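Sornton Bench Guide
Section 6: Setting up the button-press trial
Last updated: 2019-08-26
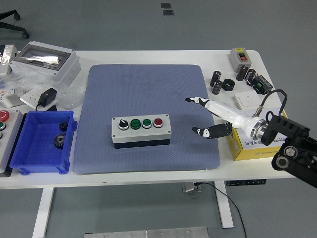 Figure 6-1. Control box on the mat, hand with index finger extended.

The button-press trial compares two ways of correcting fingertip position before contact: the fixed offset (Bromov method) and the learned offset (Kawaguchi method). Both use the same bench layout and the same start pose. Run the learned offset second.

Before you start

The target is the control box with one rotary selector switch and three push buttons in a row. Only the push buttons are scored. The other parts on the table serve as clutter and stay in place for the full block.

1. Lay the mat flat at the center of the table.
2. Set the control box on the mat with the selector at the left end of the row and the red button at the right.
3. Move the arm to the start pose. The index finger must be extended and clear of the box.
4. Load the trial list. A block is 152 presses.
5. Run 6 warm-up presses. These are not logged.
6. Set the approach speed to 40 mm/s and start the block.
7. Save the log under the method name before loading the next list.

CAUTION: Keep hands off the mat while the arm is enabled. Stop the arm before moving the box.

NOTE: If the box shifts during a block, discard the block and repeat from step 2. Do not correct the position by hand and continue.

Scoring

A press counts when the contact signal holds for 100 ms. Shorter contacts are logged as touches and left out of the success rate. Send unclear logs to Heikki Oksanen with the trial list attached.

Related sections
Section 5: Calibrating the fingertip
Section 7: Rotary selector trial
Appendix B: Erkstead log format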